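Football > Transfers > Press review
Reading time: 2 min

Grerstead close to an agreement for Sang Kiều

September 11, 2026

Grerstead want to finish the signing of the midfielder Sang Kiều before the next league match, according to the local sports press. The player, who has been at Grikberg for two seasons, did not train with his team-mates yesterday and has already informed the coach that he wishes to leave.

The two clubs have been speaking since February. Grikberg refused a first offer in the summer and asked for a part of any future sale. This point is now accepted, and only the length of the contract remains to be discussed. 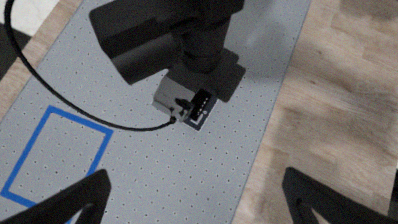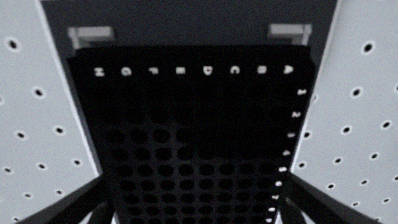

Computer renders: a mat with small holes, and a black plate with lettered columns.

For Grikberg the loss would be an important one. Sang Kiều started nearly every match last season and took most of the free kicks. The coach, Odair Marinho, was asked about him after the 2-2 draw with Tovel, played in front of 1525 spectators.

"He is a serious boy and I do not want to keep a player who has his head in another place," Marinho said. "But we need somebody to come in, and for the moment I have not received a name."

Tovel are also following the situation, but their offer was considered too low. Grerstead will play their next match at home, and the club has put 1000 more tickets on sale for it.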